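Clearing the floor when the floor is mostly shirt
Household tips from Namby, by Rupert Ammann

Every house has a patch of floor where things go to be dealt with later. Ours has held, at various times, a flannel shirt, half a set of blocks and a Thaler catalogue with 238 pages of shelving we do not own. These are the rules I follow when I can't put it off any longer.

Cloth first. A shirt on the floor is a lid, and you won't know what's under it until it moves. Pick it up by the collar, slowly, over the floor and well away from the heating vent. Check on top of it as well. Small round things love flannel.

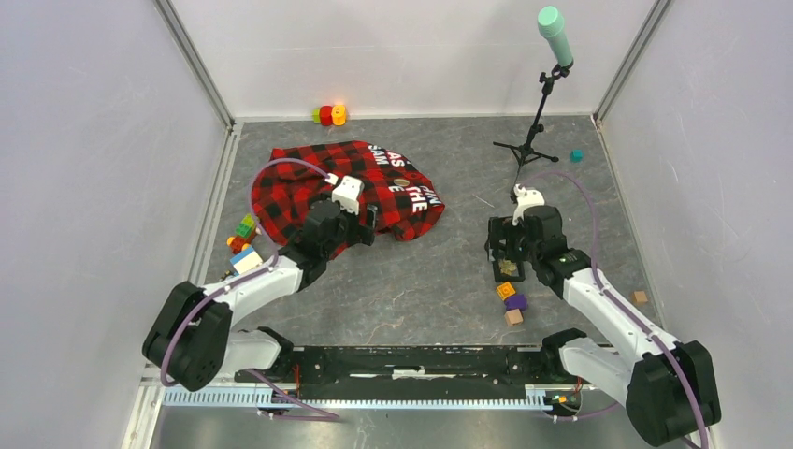

Plaid shirt to the left, blocks wherever they please.

Blocks go in one tub. I once sorted ours by colour into Stustetti drawers, and the system lasted until lunch. If a few are already stuck together, leave them that way; they take up less room and somebody may be fond of them.

Shallow trays are the best thing I've bought for little bits. Put one down before you start and everything smaller than a thumb goes straight in it. Shiny odds and ends get picked up one at a time, by the edges, and anything you can't name can stay in the tray until May. 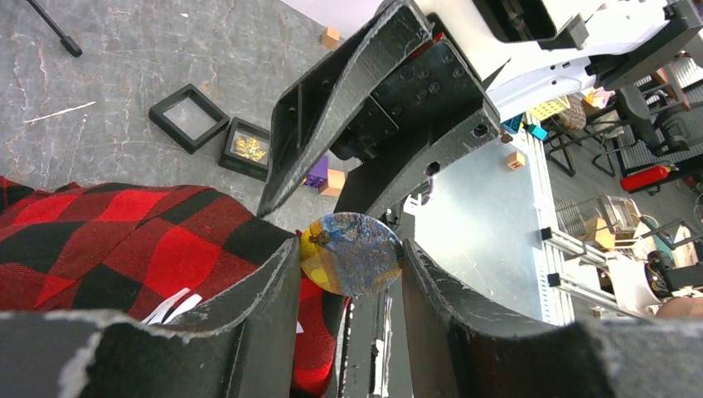

Page last changed: May, 9:41 p.m.

Now fold the shirt. Buffalo check is a gift to the lazy folder, as the squares tell you where the middle is. Lay it face down, smooth it from the centre out, bring both sides in and fold the bottom up to the collar. If it's twisted, take hold at the shoulders and give it one good shake. Pulling at it from two ends only makes a rope.

Tall things on tripod legs come last. Lift them straight up, because the feet will catch any sleeve left lying near them, and stand them against a wall.

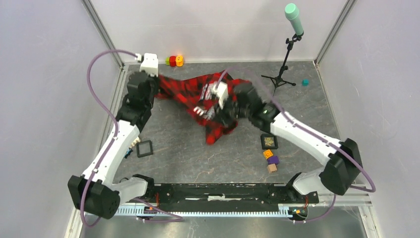 Red and black check, still some way from folded.

Wash flannel inside out in cool water and skip the hot dryer. I learned that one from a Wullen shirt, size 42, which now fits my nephew.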